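Ondar Bottle Shelving System
Tistudgate Shop Fittings
Product reference: Ondar 2000

The Ondar is a free-standing shelving unit for the display of bottled soft drinks, teas and juices. It is intended for convenience shops, canteens and small food halls where floor space is limited and stock is renewed several times a day.

Each shelf slopes gently towards the front, so that when a bottle is removed the next one slides into its place. The angle may be set at three positions without tools. Dividers clip into the front rail and can be moved to suit bottles of different widths.

Specification

Height: 2000 mm
Shelf depth: 65 cm
Maximum load per shelf: 18 kg
Finish: powder-coated steel, white or dark grey
Feet: adjustable, with rubber pads
Supplied: flat-packed, with fixings and wall strap

The wall strap must be fitted wherever the unit stands in a public area. Customers are asked to check that the wall is suitable before placing an order.

Arranging stock

Bottles should be placed upright with the label facing forward. Heavier bottles belong on the lower shelves. Mixed flavours may share a shelf if a divider is set between them.

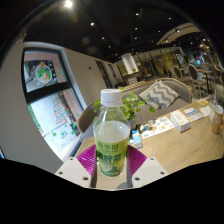

Price strips are sold separately in packs for the full unit. Strips made for the earlier Fu range will also fit the Ondar front rail.

Delivery and returns

Orders are sent from our Wuston warehouse. Deliveries to the mainland are made on weekdays before 5 pm. Unopened units may be returned within the period stated on the invoice. Spare dividers, feet and shelf clips can be ordered from the parts desk, quoting the reference printed on the inside of the left upright.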